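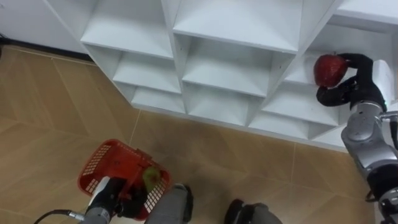

搜索 请输入关键词 搜索

《Coltar》四月的大更新我玩了整整一个周末,黑眼圈都出来了,这期就先聊它吧。

老读者知道我对这游戏的感情有点复杂。首发那会儿我在这里发过牢骚,说它联机模式爽得要命,单人部分却像是赶在截稿前一晚塞进去的:六个关卡,敌人站成一排等你打,打完放一段过场,然后就没有然后了。当时还有读者写信来骂我,说这种游戏谁玩单人啊。我玩啊!我家网络一到晚上八点就开始抽风,联机打到一半掉线扣分的滋味,我尝得够多了。

这次更新叫“Festach”,名字取自新地图里的那座港口城。制作组一口气加了7个单人任务,外加一个可以离线玩的“远征”模式。我先打的任务线,普通难度,中间卡关两次(第四关那个升降台,后面再骂),通关一共花了455分钟。这个数字是存档里显示的,不包括我在标题画面挂机去煮面的时间。

故事还是老一套,你是个退役的打捞员,被人骗去港口捞一台不该捞的机器,之后各方势力轮流来找麻烦。剧情我猜到了一大半,不过写对白的人显然换了,角色终于会好好说话。我特别喜欢那个开拖船的老太太Plernimus,嘴上没一句好听的,每次出任务前又总往你背包里多塞两个烟雾弹。第六关她在无线电里唱歌那段,我停下来听完才继续走,结果被巡逻队从背后放倒了,值。

手感方面变化挺大。以前切换武器有个很别扭的停顿,老玩家都学会了用翻滚去取消,现在停顿没了,翻滚取消也跟着没了,所以我头一个小时都在原地打滚,像条搁浅的鱼。习惯之后觉得顺手很多。钩爪的距离也加长了,港口的吊车之间可以一路荡过去,不落地,荡到灯塔顶上还有个隐藏收藏品。收藏品总共127个,我现在拿到90个,剩下的打算慢慢找,不看攻略。你们也别写信告诉我位置,谢谢!

好,骂人时间。第四关升降台。

这一段要求你在升降台上守住四面,敌人从上下两层同时来,带盾的那种还会爬栏杆。难我是不怕的,我烦的是检查点放在升降台启动之前,每死一次都要重新听一遍长长的广播,还不能跳过。“请各位工作人员注意脚下安全”,这句话我现在做梦都能背。第一次卡在这里我关了机去睡觉,第二天早上带着咖啡回来,换成霰弹枪加两个地雷,一次就过了。如果你也卡在那里,建议先把地雷埋在西侧楼梯口,盾兵基本都从那边上来,剩下的用钩爪拽下去就行。

再说“远征”模式。玩法是从港口出发,每次选一条航线,沿途随机遇到据点、商人和天气,死了就从头来,留下一部分升级材料。我本来对这种随机拼凑的东西没什么期待,结果周六晚上说好只跑一趟,抬头已经凌晨两点。大雾天气做得尤其好,能见度很低,只能靠声音判断敌人在哪边,戴耳机玩真的会起鸡皮疙瘩。缺点是据点的样式太少,跑到第五六趟就开始眼熟,那个有水塔的院子我闭着眼睛都能摸到弹药箱。商人的价格也不太讲理,一把中级步枪的钱够我买一整船罐头了。

我的朋友Afia Opoku也在玩,她是纯联机派,一开始对单人内容完全没兴趣,我硬拉她试了一趟双人远征(分屏可以玩,联网也可以,两个人的进度都会保留,这点要夸)。她打法特别凶,见门就踹,我在后面一边捡弹药一边喊等等我。我们最远打到第三片海域,被一个叫Bhatt的头目轰回了老家。这个头目会把自己的炮艇横过来挡路,你得先打掉两侧的引擎才能伤到他,可是他的小弟会不停地修引擎。我们试到第四次才想明白要先解决小弟,两个人笑得不行,这么简单的道理。然后第四次还是输了。

联机那边我玩得少,只能说点皮毛。新地图两张,港口那张很好,高低差多,狙击手有地方待,拿近战武器的也有巷子可以钻。另一张沙洲图就太空旷了,我在里面跑了半天,不是在找人就是在被人从远处点名。匹配时间倒是比以前短,大概更新之后回来的人不少。组队语音偶尔还是会断,重进房间能好。

性能方面,我用的是那台用了好几年的旧机器,画质开中等,大部分时候很流畅,只有港口夜景下大雨的时候会明显掉帧,把反射关掉就好多了。读取时间有点长,尤其是从远征回到港口那一下,够我去倒杯水。字幕终于可以调大小了,我把它调到最大,坐在沙发上也看得清,眼睛不好的朋友赶紧去设置里翻一翻,选项藏在“音频”那一页的最下面,也不知道是怎么想的。

值不值得回坑?如果你当初是因为单人内容太薄才放下的,这次可以回来,更新对已有游戏的玩家免费,港口这条任务线就够你过一个周末。如果你一直只打联机,那多了一张好图和一张凑数的图,心情自己掂量。至于完全没碰过的新玩家,前面那六个老关卡还在,还是那么无聊,忍一忍打完再进港口吧,不然有几个角色你会不认识。

下期我想写写手柄摇杆漂移的事,我的左摇杆最近开始自己往上走,打捞员动不动就走进海里。谁有修过的经验,直接回复这封邮件就行,用棉签擦的那个办法我已经试过了,没用。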